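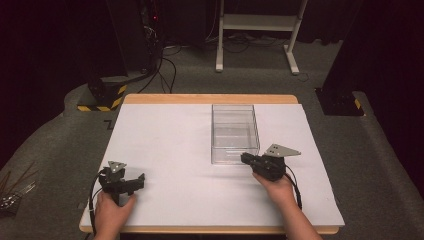
Home | Ask | Topics | Unanswered | Sign in

White board on a wooden table – how do I keep it clean and stop it sliding?

Griet Segers
Got a big flat white board laid over my work table, mainly to save the wood. Matte, not shiny. Problem 1, it picks up faint smudges wherever I rest my arms. Problem 2, it creeps towards me all day. Also got an open clear plastic box on it for small bits and that slides about too when I reach in. Don't want to glue or screw anything, table is rented with the flat. Any ideas? Need it sorted before July.

Muthu Gowda
Washing up liquid, tiny drop in warm water, soft cloth, wring it out well. Dry it straight after. Don't use the scratchy side of a sponge on matte, you'll get shiny patches and they're worse than the smudges. Pencil marks – ordinary white rubber.
For the sliding, that knobbly drawer liner stuff off a roll. Cut 2 strips, one near the front, one near the back. Doesnt need to cover the whole table. Mine's been down all year, hasn't moved.

Soledad Moya
just get a bigger table

Thenmozhi Unnithan
Agree with Muthu on the liner but check it first, some of the cheap rubbery ones mark varnish if left for months. Lift the board now and then and have a look underneath. I put baking paper under mine, bit slippy so no use to you really.
Box – four little clear stick-on feet, the sort for cupboard doors. Packet of 20 costs next to nothing. Wipe the bottom of the box first or they drop off. And don't use kitchen spray on clear plastic, it went cloudy on me, soapy water only.

Griet Segers
Thanks both, liner ordered. Soledad – no room!!

Related
Getting pen off a matte surface
Drawer liner stuck to varnish, help
Small parts boxes, lids or no lids?
Best height for a work table

Contact | Terms | Back to top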